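Spielküche auf dem weißen Tisch

Im November haben wir die Kiste mit dem Spielgeschirr neu sortiert. Zusammengestellt hat die Sachen Britta Petersen, die Liste führt Siamak Golestani. Zum Bestand gehören Teller, Becher, Schalen und Lebensmittel zum Spielen.

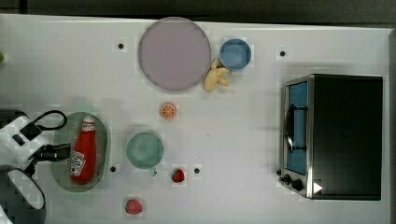

Erdbeeren, Orangenscheibe und Banane, dazu der große runde Teller. Die Ketchupflasche liegt im grünen Tablett.

Das Geschirr kommt aus zwei älteren Sets und passt farblich nicht zusammen. Für das Tischdecken spielt das keine Rolle, 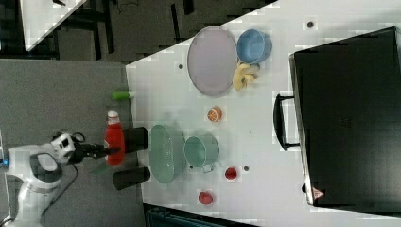 nur beim Einräumen bitte die Becher getrennt von den Tellern ablegen. Das Obst kommt in den Beutel mit der Nummer 3.
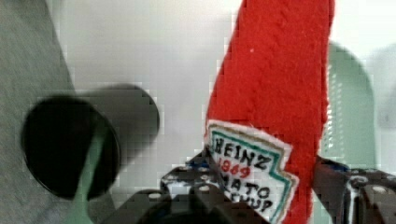
Ketchupflasche aus Plüsch mit aufgenähtem Etikett, darauf gestickt »HEINZ« und »1969«.

Fehlende Teile bitte an Siamak melden.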